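Snack Box Packers (part-time), Juvport

Reference 83

Fumivon supplies mixed snack boxes to offices and waiting rooms in Pleston and Juvport. We are recruiting three packers for the autumn period. Training starts in August.

Duties

Packers work seated or standing at a table. The work consists of:
- opening cartons and sorting packets by type
- filling each box to the packing sheet for that order
- checking best-before dates and setting aside split or crushed packets
- folding empty paper bags and returning cloth bags to the supply shelf
- wiping down the table at the end of the shift

Boxes are filled upright, with the larger bags placed first and small packets used to close the gaps. Lids go on after the check. Drinks cartons and tubs are packed separately.

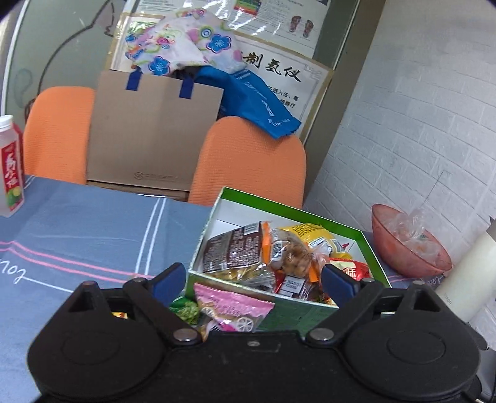 Open box with mixed snacks, green outer, white interior.

Hours and pay

Shifts run from 8.30 am to 1 pm, four days a week, with no work on Friday. Contracted hours are 18 per week. Pay is monthly in arrears. Paid breaks are included in the shift. A trial shift of 3 hours is paid at the normal rate.

Requirements

Applicants must be able to read product labels in English and follow a written packing sheet. Labels in other languages are matched by item code. Lifting is limited to cartons of up to 19 kg, with a trolley provided. Previous packing experience is useful but not required. Packets contain nuts, sesame, milk and wheat, and the post is unsuitable for anyone with an allergy to these.

How to apply

Send a CV or a short letter to Danica Šťastný, Fumivon, Unit 30, Juvport, quoting the reference. Questions about shift times should go to Kacper Bednarek in the packing room, mornings only.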